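2025-07-17

Equipment planning, hand-held grippers, second half of the year

Went through the order list again this morning. The draft from the last meeting had three new grippers, a spare set of finger pads for each, and a second charging shelf. The shelf is out. The one by the door has free slots and the only reason it looks full is that people leave empty chargers on it.

What we have now: 2 grippers in working order, and one that comes back from Skiltidthorpe when they are done with the hinge. They have not given a date. I am planning as if it will not be here before December.

Pads are the part we go through. The blue rubber gets shiny, then it lets go of anything smooth, and after that the person holding the tool squeezes harder and the pins take the load. Valtonen sells the pads in packs of 13, which is an odd number for something that goes on in pairs, so there is always one left over in the drawer. I counted the drawer. It has 3. Cut strips from the plain sheet fit the right finger but not the left, so no savings there.

Prices: Valtonen wants 300 a unit for the bare gripper, pads and camera mount extra. Ikero has quoted one price with everything on it, higher, but with the mount already fitted and set. Last time we fitted the mounts ourselves and it took most of a week to get them to agree with each other. I would put that week into the comparison before anyone says Valtonen is cheaper.

Kitchen recording, Meltlow list, floor and sink area:
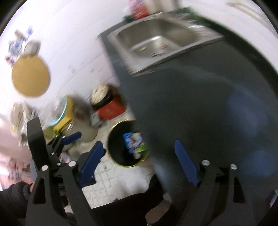
Fingers wide open, sink on the right, bin and red-based pot on the floor. Blurred.

Things from the kitchen work that touch the budget:

Blur. Frames like this one are no use for labeling. Before we pay for a different camera I want to try a shorter exposure and a clip-on light. The light is cheap and can go on the small purchases card.

Opening width. The fingers take up a lot of the view when they are spread. Ikero has a narrower plate in the catalog. Ask if it can be bought alone and if our pads fit it. If it needs its own pads, forget it.

Gloves. Need more of the black ones in small and medium. We have plenty of large. This was on the list in spring and dropped off it somehow.

Sinks. Neither quote says anything about water. Ask both. If the answer is vague, add a line for covers.

Where I have ended up: order two grippers, not three, from Ikero if the mount price holds. Two packs of pads from Valtonen either way, provided they fit. Keep the money for the third unit until Skiltidthorpe tells us what the hinge repair costs. If the repair comes out close to the price of a new one, we stop repairing that model.

Still to do: written quote from Ikero, lead time from Valtonen, shipping on both. Old purchase numbers are in the gray binder, second tab.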